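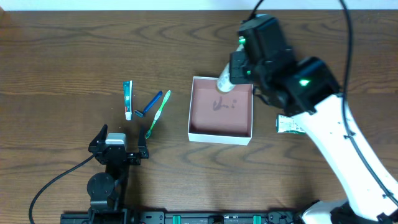
Gallik tabletop teleop set, data card

Read this before you train on the set, and please don't quote the episode count as if it were a result. There are 40 episodes of bathroom items going into an open box, all recorded by remote control with one operator driving both arms. The arms don't match. The white one is working over the box with a white cylindrical object in its grip, and the black one has its fingers open near the toothbrush and razor. Any policy that treats left and right as interchangeable is going to learn something odd from that.

Contents
40 episodes, 12 of them by Si-eun Hyun, the rest by Dae-han Geum. Head view, joint positions, gripper state. No force data.

What I don't believe
The proposal said hand demonstrations would give us "natural" motion. I've watched all of it and I see two people fighting lag. Dae-han pauses before every grasp. A model copying him will pause too, and someone will call it planning.

The success labels were entered by the operators themselves. I rechecked 12 and disagreed with several. Treat that column as an opinion.

Known gaps
One table, one box, the same few items. Thin things lying flat, such as the razor, are the hard part and are underrepresented. Failed grasps were kept in Seok format but trimmed in the Allico export, so use the former.

Last changed Tue 2 January. Send corrections to Si-eun.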